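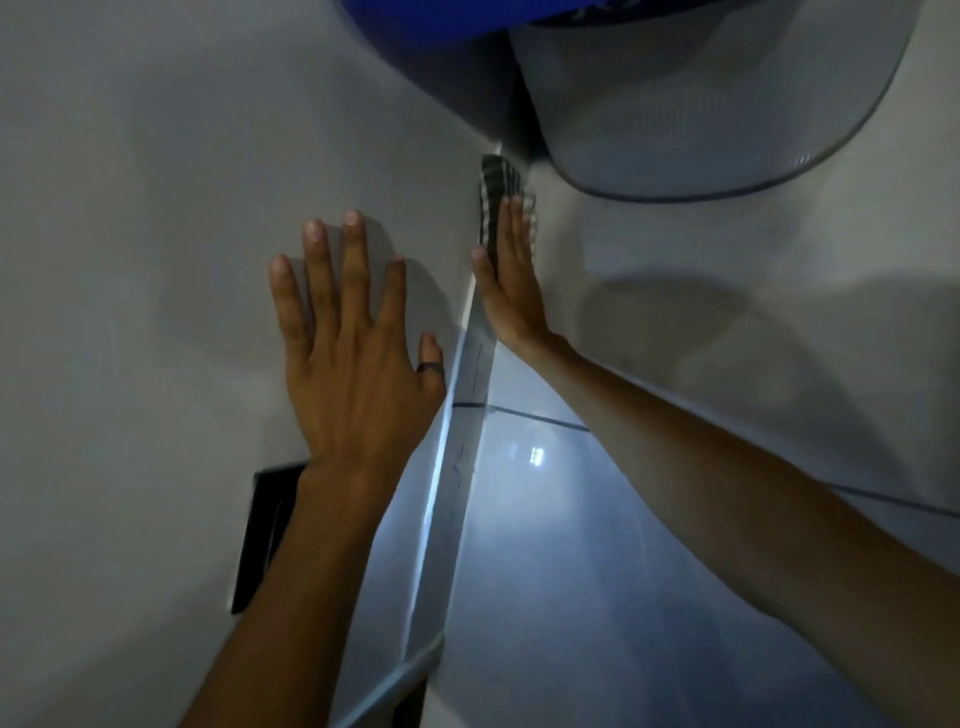

Plellik opens sign-up for its fall Wall & Corner Clean program this September, first in Dullthorpe and then in Jirkavby. The program covers the parts of a home most cleaning visits skip. Walls above shoulder height, inside corners, the spots where one kind of surface runs into another. A corner with matte gray paint on one side and glossy tile on the other is a good case: two surfaces, two ways of cleaning, and one line of grime where they meet. Crews work that line by hand, a folded striped cloth on the tile side, pressed into the corner and moved upward, all the way to any fixture mounted overhead.

What is included

Every visit covers 2 rooms, usually kitchen and bath but the customer picks. Walls from baseboard to ceiling. Inside corners. Grout lines. The wall underneath and beside anything mounted up high, including wall units, lights, vents and plastic covers or shields. Covers get wiped in place. We do not take them down and we do not open them, please ask your installer for that.

Price is 399 for the two rooms, supplies included. Extra rooms quoted on site. No contract.

How it's done

Dry wipe first, top to bottom, to get dust off. Then damp cloth. Painted walls get plain warm water and a very small amount of dish soap, nothing stronger, matte paint marks easily and shiny patches dont come back out. Tile can take more, so tile gets a mild bathroom cleaner and a soft brush in the grout. Corners last. Cloth folded over twice so there's a firm edge to push in with. No scrapers, no steam near paint.

Cloths are changed between the painted side and the tiled side. This was the number one request after the spring round, when a few customers found tile cleaner had left streaks on there paint. Those walls were redone at no charge.

Background

Plellik ran the spring round in Dullthorpe only and finished 1313 visits. Kitchens were the most common room, bathrooms next. Most of the time in a kitchen went to the upper third of the wall, where cooking grease and dust settle together. For fall the company has room for 3000 visits across both towns. Evening slots until 8 p.m. are new.

Jirkavby bookings will be handled out of the Ajayi building, ground floor, side entrance. Same desk for cloth sales, see below.

Cloths for sale

Customers kept asking, so yes. The cleaning cloths will be sold singly or in packs at the Ajayi desk and from crews on the day of the visit. Machine wash, no fabric softener, it stops them picking up grease. Plain and striped. Striped usually run out first.

Before your visit

Please clear counters along the walls to be cleaned. Move small shelves and hanging towels. Tell the crew about fresh paint (anything under a month old we will skip) and about loose tiles or cracked grout. Someone over 18 needs to be home at the start and at the end for the walk-through.

Booking

By phone or at the desk, 9 a.m. to 5 p.m. Have your room choice ready and a rough idea of ceiling height. Very high ceilings need a second ladder and are booked for mornings only.

Press inquiries: Plellik front office, Dullthorpe. Price sheet on request.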